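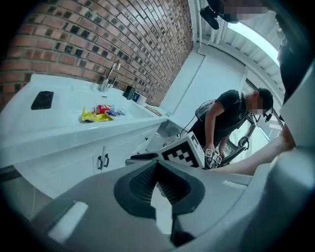
June, build notebook, Grirnadton combat branch

Picked up from Cyrill's entry on dropped parry inputs. His repro holds on my machine: dodge, release, parry inside the recovery window, and the parry is lost on some attempts. Same result on keyboard and pad, so controller polling is off the list.

Set up the Besson courtyard with one halberd enemy, fixed attack, no camera shake, AI director off. 300 scripted attempts at each buffer length. Inputs come from the replay file, so timing is identical between runs apart from frame pacing.

Buffer at 2 frames: drops in clusters, always when the dodge ends on the same tick the animation graph swaps state. Buffer at 5 frames: no drops. Side effect at 5 is that a mashed parry now fires a second time after the first one resolves, and the character stands there guarding air. Romain called this during review last month and was right.

Cause, as far as I can trace it: the buffer is read before the state change and cleared after it. Anything that arrives between the two is thrown out. A longer buffer hides this by keeping an older copy of the press alive. Prefer to fix the order and keep the buffer short.

Patch on local branch:
- move buffer clear to the end of the combat tick
- consume the press by id, so a held or repeated press can't resolve twice
- log any press that expires unread, with state name and tick

Reran at 2 frames with the patch. No drops in 300. Double parry gone in the cases I tried by hand. Haven't tried it with two enemies attacking out of phase, which is where the old branch fell over.

Unrelated, but seen in the log: dodge recovery reports one tick longer when facing up a slope. Might be the root motion correction. Left a ticket for Bastien. 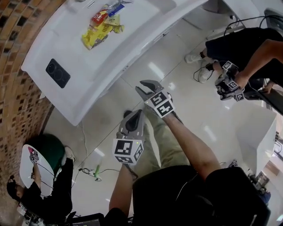 Physics props in the tavern are the other open item. Odette wants breakable clutter on the tables to react to heavy swings, and Truvlow, our settling tool, still can't bake a resting pose for soft packets. Rigid crates and mugs are fine. Soft on soft is where it fails: the top item jitters for the whole bake and then slides off. The arrangement we need is a small heap like the snack packages on the white table, yellow chip bag at the bottom, a red package and a blue-and-white one partly stacked over it. Partial overlap is the worst case for the solver, as the contact patch is small and off centre. I roughed that heap out in grey boxes as the test asset.

Results so far with 50 solver iterations: bottom item stable, upper two creep. Raising friction stops the creep and makes the heap leave the table as one lump when hit, which looks wrong. Sleep threshold is probably the better knob. To check whether Truvlow even exposes it per material.

Mitra asked for numbers on cost before the tavern gets any more props. Haven't got them. The profiler capture from the Ikcombe office has vsync on, so its frame times are no use for this. Recapture with vsync off, same camera path, heap present and heap removed.

Still to do:
- two-enemy parry test, attacks out of phase
- pull the unread press log into the nightly report
- sleep threshold on the heap
- ask Cyrill whether his replay file predates the halberd timing change, the wind-up in it looks short

Patch not merged. Romain to read the tick ordering first.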